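片づけの「箱」を考える 共有机の小物仕分けについての制作実習レポート

0. はじめに(というか言い訳から)

最初に出した計画書では、研究室の棚をぜんぶ整理する! と大きく書いていたんですが、中間面談で「範囲が広すぎる」と言われて、机一つ分の小物に絞りました。なのでタイトルも計画書と違っています。提出フォームのほうは古いタイトルのままで直せませんでした、すみません。

テーマは、共有で使っている作業机の小物を、どんな箱に、どう並べて分けたら散らからなくなるか、です。自分がいるのは二階の奥の部屋で、通称ナリベン(Nalliven)。正式には部屋番号があるのに、先輩たちが昔のゼミ合宿でつけた呼び名がそのまま残っていて、予約表にも Nalliven と書いてあります。隣の部屋は Clirley です。こっちの由来は誰に聞いても違う答えが返ってきます。

1. きっかけ

十二月の締切前に、机の上のペンとキャップと細かい部品がぜんぶ混ざって、欲しいものが出てこない日が続きました。自分は消しゴムを探すのに昼休みをほとんど使ってしまって、そのときに「これ課題にできるのでは?」と思ったのが始まりです。

それまで使っていたのは深い缶で、もともとクッキーが入っていたやつ。これがよくなかった。深いと上からどんどん放り込めるので、下に何があるか分からなくなるんですよね。しかも蓋があるから、閉めると片づいた気になってしまう(なっていました)。

2. 最初にやったこと

まず缶の中身を新聞紙の上に全部あけて、数えました。全部で252個。半分以上がペンやキャップなどの細長いもので、残りが小さい部品と、何なのか分からないかけらです。「分からないかけら」は捨てるか迷ったんですが、前に捨てたものが実は治具の一部だったという苦い思い出があるので、今回はとっておくことにしました。

つぎに分類を考えました。紙に書き出したら8種類になって、自分ではかなりきれいに分けたつもりでした。「細長い・よく使う」「細長い・たまに使う」「キャップ類」「白い小物」みたいな感じです。で、空き箱を8個並べてみたんですが、これは一週間もちませんでした。みんな戻すときに「これは白い小物? キャップ?」で手が止まって、結局いちばん近い箱に入れるんです。自分もやりました。分類した本人なのに。

3. 箱を変える

そこで箱を四つに減らすことにして、新しく買いました。予算は2000円で、ホームセンターで浅めのプラスチックのケースを四色そろえて、ぎりぎり収まりました(消費税を忘れていてレジで一瞬ひやっとした)。

色は緑、黒、赤、それから黄色っぽいオレンジ。色にした理由は、ラベルだと正面から見ないと読めないからです。この机は両側から使うので、向こう側の人には文字が逆さになってしまう。色なら「赤に入れといて」で通じます。

決めたルールは次のとおり。
赤……細長いもの
緑……小さいかけらや部品
黄オレンジ……今日だけの仮置き。帰る前に空にする
黒……保留(分からないもの)

正直、最初は黒はいらないと思っていました。でも保留の場所がないと仮置きが保留になってしまって、帰る前に空にするルールが守れないんです。三日目に気づいて足しました。

4. 並べ方

四つを横一列に並べる案と、二かける二の四角に固める案を試しました。

一列の案は見た目がきれいで、ノートの図も描きやすいので、自分はこっちが好きでした。でも机の端から端までかなり場所をとるし、端っこの箱に手が届かない人が出ます。それと、箱と箱のすきまに物が落ちる! 拾うために箱をずらす、ずらすとすきまがもっと広がる、のくり返しで、夕方には列が波打っていました。

四角に固めるほうは、すきまなくくっつけて机の真ん中あたりに置けばいいので、どちら側からでも届きます。壁どうしが支え合ってずれにくいのも良かったです。弱点は、奥の箱に入れるとき手前の箱の上を手が通ること。袖が引っかかるかなと心配していたんですが、浅い箱なので今のところ平気です。

ちなみにゼミの共有フォルダに Sauerland というフォルダがあって、過去の机まわりの図面が入っています。そこにも四角配置のスケッチが一枚ありました。先に見ておけばよかった……。

5. 結果

奥の左が緑、右が黒、手前の左が赤、右が黄オレンジ。赤には水色と薄いピンクの細長いものがほとんど平行に並んでいて、緑の底には白っぽい小さいのが一つ。仮置きの黄オレンジは空っぽに見えて、ルール的には合格だと思います。黒はもともと中が暗くて何が入っているのか見分けにくく、これは反省点として後でも書きます。

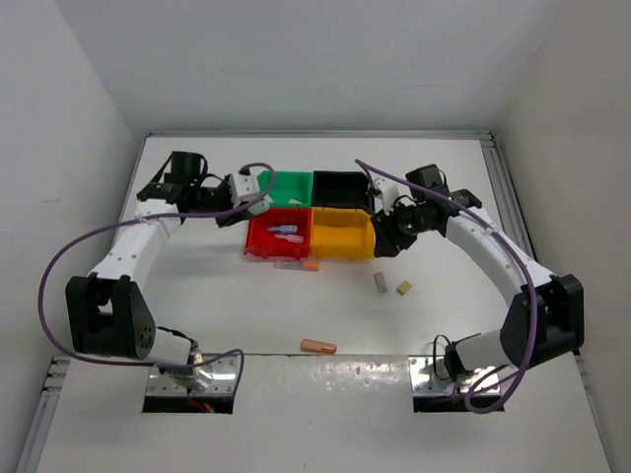
Sobia Khattakさんからは中間発表のあとに、仮置きの箱を手前に置いたのはいいけれど、右利きの人には近すぎてつい何でも入れてしまうのではないか、いっそ奥の黒と入れ替えてみたらどうか、というコメントをもらいました。あと、色だけに頼ると色の区別がつきにくい人が困るので、位置も一緒に覚えてもらう工夫があるといい、とも。

二つ目は完全に抜けていました。自分は「色なら誰でも分かる」と思い込んでいて、発表でもそう言い切ってしまったので、ちょっと恥ずかしかったです。箱のふちに切り込みを入れて、一本、二本、三本、四本と触って分かるようにする案を考えています。

一つ目のほうは二日だけ入れ替えてみました。仮置きに入る量は減ったと思います。ただ、今度は保留の黒が手前に来て、こっちに何でも入るようになりました(笑)。手前の右は、何色を置いても人気らしいです。

6. 反省と次にやること

・黒い箱は中が見えにくい。次に買うなら保留こそ明るい色にする。底に白い紙を敷くだけでもかなり違いそう。
・細長いものは向きをそろえて置くと取りやすい。仕切りを一枚入れるかどうかは検討中。
・数を数えたのが最初の一回だけだった。終わりにも数えるべきでした。
・隣の Clirley でも同じ四箱を置かせてもらえることになったので、人が違っても続くかどうかを見たい。

報告書のデータと配置の図は、共有フォルダの Uvalley の中に入れてあります。クッキーの缶は洗って家に持って帰りました。いまは輪ゴム入れになっています。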